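About us

Frade is a small training and demonstration workshop on the Dreltbridge estate, in the unit behind the builders' merchant. We teach people to set up, run and look after robot arms for light handling work, the sort of job where things are picked up, turned round and put down again all day. We also let people in to watch. Some of our visitors go on to book a course, and plenty don't.

The workshop was set up by Clementina Barreto after 16 years of fitting conveyors and packing lines in bakeries and dairies. She had grown tired of seeing a machine delivered, shown off once by the supplier and then left for the night shift to work out. The first courses ran on one arm and a borrowed bench. We now have 7 arms, a proper classroom and a kitchen where the kettle is usually on.

What we do

Most of our time goes on short courses. The first one covers moving the arm by hand, saving positions, opening and closing the gripper, and stopping the whole thing safely. People who have never touched a robot take it alongside people who have driven one for years without being shown how, and the two groups get on well. The second course is on gripping. It is longer, and it is the one employers send people back for.

We also do trial handling for firms that are thinking of buying. You bring us the thing you want moved and we try to move it. At the end you get a written note saying what we tried, what went well and what we would not advise. We don't sell arms or grippers and we don't take a fee from anyone who does. If the answer is that a person with a trolley will do the job better, the note says so, and quite a few have.

The third part is visits. Schools, colleges, works outings, a walking group once when it rained. We have kept them going from the start, partly as a way of meeting people and partly as Clementina believes a robot should be looked at for a good while before anybody is asked to have an opinion about it.

The open day

We hold an open day each March. The doors are open from 10 in the morning until 4 in the afternoon and there is no charge. You don't need to book unless you are bringing a group or want a place on one of the hands-on sessions, which fill up.

There is no stage and no big show. The benches are set up with work we would be doing in any case and you can stand at each for as long as you like. Whoever is running the bench will talk if you want them to and carry on working if you don't. We ask them to leave the mistakes in. When an arm misses, visitors see it miss, and then they see someone work out why. Last time the longest crowd of the day was round a bench where nothing had gone right since the morning.

Handling household things is a regular part of the day. We started out using machined blocks, which are easy to hold and easy to measure, and visitors were polite about them and moved on. Then somebody brought in a box of kitchen odds and ends and we have not really gone back. Everyone knows what a cooling rack weighs and how it ought to be picked up, so everyone has a view on how the arm should go about it. Wire goods are also a fair test. There is very little to hold, the gaps look much like one another, and a rod in the wrong place can stop the fingers short of where they need to be. We teach a slow approach from straight above, with the fingers open, and a pause before anything closes.

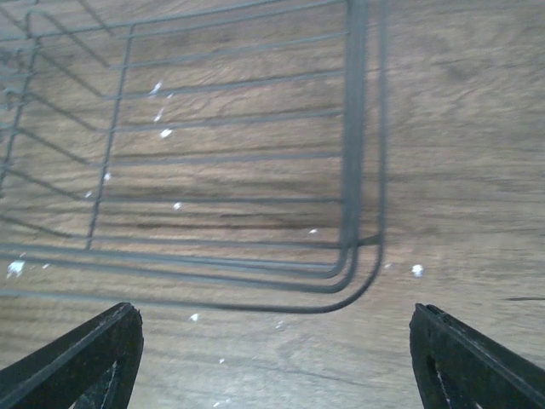
Brukora, writing to us after the open day, said that the rack bench was the one her whole team talked about on the way home: "We handle trays and baskets all day and none of us had thought about which bit of the wire we hold. I went in on the Monday, so to speak, and watched my own hands. I would have liked longer on it and a chair." We have bought some chairs.

Her point about hands comes up on the gripping course as well. Before anyone writes a program we ask them to pick the object up themselves, several times, and say out loud what they are doing. Most people slide a thing towards them a little before they lift it, or tip it up on one edge to get their fingers under. They don't know they do it. A two-fingered gripper has fewer choices than a hand, and a good deal of the course is about finding the one or two ways in that will work every time.

Two-fingered grippers are where we start everybody. They are plain, they are cheap to put right, and you can see what they are doing. We cover suction and soft fingers later on, mainly for people whose products need them.

Hands-on sessions

On the open day and on group visits we run sessions where you drive an arm yourself. Each lasts half an hour. You will have one of us next to you the whole time and the arm is kept to a slow speed. The usual task is to bring the gripper down over an object, line it up, close on it and set it down in a marked place. Children can take part from the age of 12 with an adult alongside.

A few things we ask of everyone:

Tie back long hair and leave scarves and lanyards on the pegs by the door.
Stay behind the yellow line unless you have been invited over it.
If you hear "stop", take your hands off the controls and step back.
Drinks stay in the kitchen.

How we teach

Classes are small, with two people to an arm. One drives while the other watches and keeps the notes, and then they swap. We think the watching is worth as much as the driving. A beginner at the controls looks only at the fingertips, and it takes somebody standing off to one side to notice that the elbow of the arm is heading for the shelf.

We use paper a good deal. Every trial has a sheet, and the sheet asks what you expected before it asks what happened. Filled-in sheets go in the green folders along the classroom wall and anyone on a course can read them. There are more than 4,000 in there now, going back to the first bench. Some are only a line long. A fair number of the useful ones were written by people in their first week, who put down things the rest of us had stopped seeing.

Stellari is the name of our own practice program, which you will hear mentioned if you spend any time here. It is a set of 78 short tasks that we wrote over several winters, beginning with moving the arm to a point and back, and ending with sorting a mixed tray. The courses use parts of it. People who have been on a course can come in on practice evenings and work through the rest at their own pace. There is no exam at the end, though you do get your name on the board by the kitchen.

People often ask on visits whether we are teaching machines to take jobs. We try to answer that properly. Some of the firms that come to us do want fewer people on a line. Others can't fill the line they have, or have staff with bad shoulders and wrists from years of the same lift. We can't decide any of that for them. What we can do is see that the people who will stand next to the machine know how it works and have had a say in what it is asked to do. Where a firm wants to send only its managers on a course, we ask for at least one person from the floor to come too.

The building

The unit was a joinery before we took it and you may still smell sawdust on a warm day. The workshop and classroom are both on the ground floor, with level access from the car park and wide doors throughout. The toilets are on the left past the pegs, and one is accessible. It can be loud near the air compressor, which sits in the back corner, and we are happy to switch it off for a while if you let us know that noise is a problem - only two of the arms need it.

Groups should tell us roughly how many are coming and whether anyone would like a quieter time. Early mornings are best for that. School groups normally stay for two hours, with half of the class at the benches and half in the classroom, changing over at the break. We can fit in a packed lunch.

Parking is free but shared with the builders' merchant, so please keep clear of their loading bay before 9 in the morning. The bus stops at the end of the estate road and it is a five minute walk from there. The path is lit.

Getting in touch

Clementina looks after visits and trial handling herself. If you are asking about a trial, tell us what the object is, what it weighs, and how it arrives and leaves. A sketch is fine. If you can spare the real thing, bring a few, including a couple of the bad ones. For courses, the next list of dates goes up in the window and on the courses page at the same time, and we keep a waiting list for the gripping course.

The workshop door is often open in the afternoons. Ring the bell anyway and wait for one of us to come over, as there may be an arm moving just inside.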